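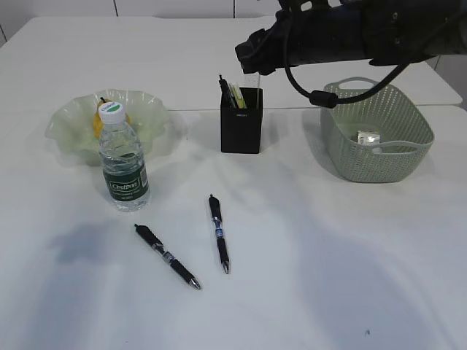
Print this page | E-mail this page

Propagation notebook - 2025-04-13

Rose cuttings, bench B, Dirkenow house. Entry by Melaniia Lytvynenko.

Went through all the hardwood cuttings from last fall. We stuck 594 in total, across the old shrub types and the ramblers. 503 have callused or better. The rest went in the burn pile, mostly black from the bottom up. A few were still green under the bark but had no callus at all, and I didn't think they were worth the bench space.

Worst group was the damasks in the north row. That row sits under the gutter drip and the mix was heavy and sour when I dug into it. I should have moved those flats in March when Ruairi first mentioned the smell. They are moved now, to the slatted shelf by the door. Mix for the repot was two parts fine bark, one part coarse perlite, one part sieved leaf mold. No feed yet.

Best group, again, was the ramblers. Long white roots, some of them circling the cells already. These need to go to quart pots this coming week or they will start to check. Pots are washed and stacked in the Brudton shed. We are short on saucers.

Budding stock: the multiflora seedlings are at pencil thickness on the east side and thinner on the west. Ruairi wants to start budding early this year. I'd wait until the bark slips cleanly. Tried one with the knife today and it tore, so not yet. Will try again after the next warm spell.

Aphids on the soft growth of the potted Portlands, tips only. Wiped them off by hand and hosed the undersides. No spray. There were ladybug larvae on two of the pots and I left those alone at the end of the bench. Please don't hose that end.

Blackspot: none I'd swear to. One Bourbon has yellow lower leaves with brown edges, and I think that is the plant being dry at Easter time last year and never quite catching up - the roots were thin when I knocked it out. Cut back by a third and repotted in the same size pot.

Own-root versus budded trial, Alvarado bed. 43 plants still in, the same as at the last check. Own-root plants broke bud later but more evenly, and from lower down. The budded ones have more top growth and more suckers. Pulled suckers off five of them, tearing down from the shank and not cutting. Cutting only gets you more of them, and there were three stubs in that bed from somebody's pruners last summer. Measured cane length on the first row only, then the rain started. Rest of the row sheets still blank, clipboard is in the dry cupboard.

Labels. The pencil on zinc tags is fine after a winter out. The marker on white plastic is gone on the south side of every pot, gone completely in places. Two of the Gallicas are now guesses until they flower. From here on it is pencil or nothing, please, including for the things you think you'll only keep a month.

Dramer heat mat is running hot at the left end. Thermometer in the mix read higher than the dial setting each time I looked. I've turned it down and put a folded towel under the flats on that side. If it keeps on, take it out of use. The softwood cuttings in June can go without bottom heat anyway.

To do:
- Quart up the ramblers
- Finish cane lengths, Alvarado bed, row two onward
- Clear the gutter over the north row
- Rewrite plastic labels while we still have the bench plan
- Order bark, up to 2 yards if they'll deliver it loose

Note added by Ruairi Imrie: gutter done. It was packed with moss and one tennis ball. Bark slip test on the east multiflora, same result as M. got, tore on both. Leaving it.

3 comments | 11 shares

Contact | Copyright Dirkenow Rose Nursery | Back to top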